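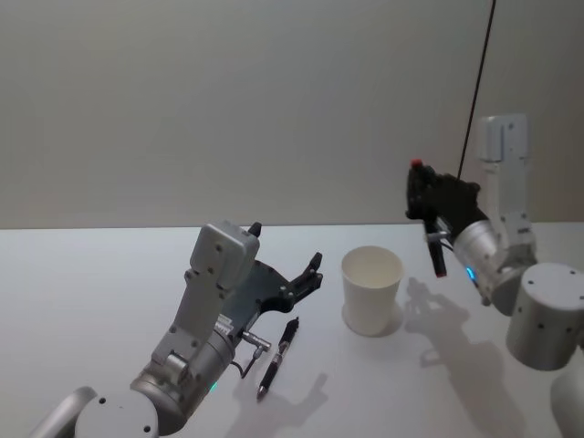
Does a robot arm sold as collaborative still need a risk assessment?

It needs one for the whole job, and that includes the gripper, whatever the gripper is holding, the table, and the people who will be standing nearby. The word on the sales sheet covers the arm at most.

Visits > Open days > Juldale automation lab

Print this page | E-mail this page

I went to the open day at Juldale in October with a narrow interest. Our own shop has been told it will be getting two-armed stations for kitting work, and I am one of the people who will have to sign off on the rules for using them. Clollow, who run the lab, had promised "good practice in action" on the invitation. I've been to enough of these to know that usually means a poster.

There was a poster. There was also a 19-page handbook, which Annick Sutherland handed out at the door, and to be fair to her she'd read it, and could tell you what was on which page. The morning talk was given by Birger Rustad and lasted 35 minutes. A good part of it was spent on the difference between a standard and a house rule, and I had no quarrel with that. A standard tells you what has to be considered. A house rule tells the person on shift what to do at ten past six when the arm has stopped and the part is still in the fingers. Most sites I visit have plenty of the first kind in a binder and very few of the second kind on the wall.

Then we went through to the two-arm station, where the demonstration objects were the sort of thing you'd find on any desk.

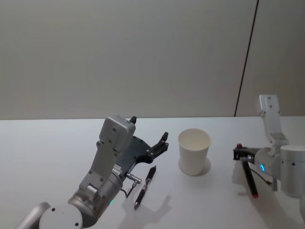

Paper cup, pen and marker at the two-arm station, Juldale.

I asked why they train on stationery. Rustad's answer was that light objects keep the consequences small while the procedure is being learned. Fair enough for training. My trouble is what happens next, when the same assessment gets carried over to a job with a blade or a sharp-edged bracket in the gripper and the paperwork isn't touched. A pen has a point too. I looked for "held object" in the handbook and found it in one sentence, under housekeeping. I would have put it on the first page.

The house rules themselves come to 13, and I'd keep most of them. Reset is done from outside the work area. One named person has the controls. No reaching between the arms, even when both have stopped, until that person says so out loud. The last one is the best thing I brought home. It's short, and a new starter could repeat it back.

Others were weaker. "Maintain awareness of robot motion at all times" isn't a rule, it's a wish. You can't audit it. "Keep the work surface tidy" has the same problem: tidy according to whom? Lorne Sutherland, who looks after the training side, said they leave it to the operator's judgment. I said that in my experience the operator's judgment gets the blame afterward. He took it well and wrote something down.

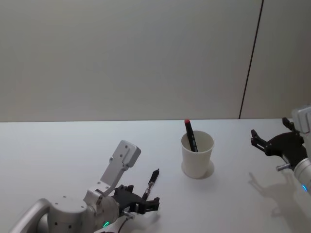 Status lights are my own hobbyhorse, so skip this paragraph if you've heard me on it before. Any rule that says "check the status light before approaching" needs a table next to it saying what each color means, on that machine, with that configuration. The handbook had the rule and I couldn't find the table. Meanwhile, at the station, the left arm was showing green at the wrist and the right arm blue, with the marker standing in the cup between them. Is blue safe to approach? Is green? Does it matter that the two differ? I asked and got three answers, one of them from another visitor. I don't claim either color meant trouble. But if a room full of people who came specially to learn the rules can't say, the night shift can't either. Paromard, the supplier of the training course, are apparently revising their material, and I was told color codes are on the list.

The afternoon session was on stopping. I liked that they separated a protective stop from an emergency stop and made people say which one they had just used. I liked less that every stop was announced beforehand. Practicing a stop you know is coming teaches you where the button is and very little else. Normand Lévesque, whose plant has run similar stations for longer than we've been talking about them, suggested unannounced drills with an observer at the controls, and Rustad said they'd consider it. I'll ask again next year.

Practical notes for anyone going: parking is behind the building, the lunch is sandwiches, and the slides aren't sent out unless you request them before you leave. Request them. The handbook is free, and pages 7 to 11 are the useful part. If you only have time for one session, take the station visit over the talk, and bring your own list of questions, as the ones printed on the feedback form are mostly about the catering.

I've asked for a copy of the blank risk assessment form, and will add a note to this page when it arrives.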